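Tag der offenen Tür bei Guler, und ich war natürlich wieder viel zu früh da! Die Keramikwerkstatt liegt ja ganz hinten im alten Gewerbehof Murnine, und wer die 200 Meter vom Parkplatz mit Kuchen in der Hand läuft (ich), kommt schon etwas zerzaust an. Egal, es gab sofort Kaffee, und Nikola Kołodziej hat unsere Gruppe gleich zu den Öfen mitgenommen.

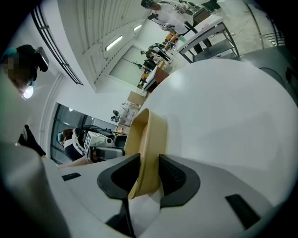
Glasuren sind ja mein Thema, seit ich damals im November den Kurs bei Glenys Bickerstaff gemacht habe. Bei Guler mischen sie alles selbst, 480 Rezepte stehen in den Ordnern, und ich hätte am liebsten jeden einzeln durchgeblättert. Mein Favorit heißt Cikell, ein mattes Weiß ohne jeden Stich. Wer sich das nicht vorstellen kann: so ein glattes, mattes Weiß wie bei der großen Kuppel auf dem Foto, nur eben auf einer Teeschale. Dazu der unglasierte Rand in hellem Sandton, herrlich! Ich habe gleich zwei Schalen gekauft und eine davon schon verschenkt.

Danach ging es zu den Drehscheiben, wo man selbst ran durfte. Meine Schüssel ist beim dritten Versuch stehen geblieben, na ja, sagen wir, sie lehnt. Die Serie Yeon, die dort am Fenster im Regal stand, sieht jedenfalls anders aus. 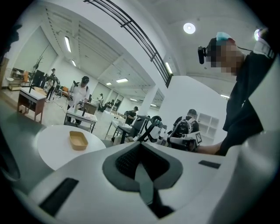

Kann man die eigenen Stücke dort auch brennen lassen? Nach Anmeldung geht das, abgegeben wird freitags, und bis zum Abholen dauert es drei Wochen.

Meine schiefe Schüssel hat die Nummer 936 bekommen und wartet jetzt auf den Schrühbrand. Parken ist übrigens kostenlos, nur Kleingeld fürs Kuchenbuffet solltet ihr einstecken.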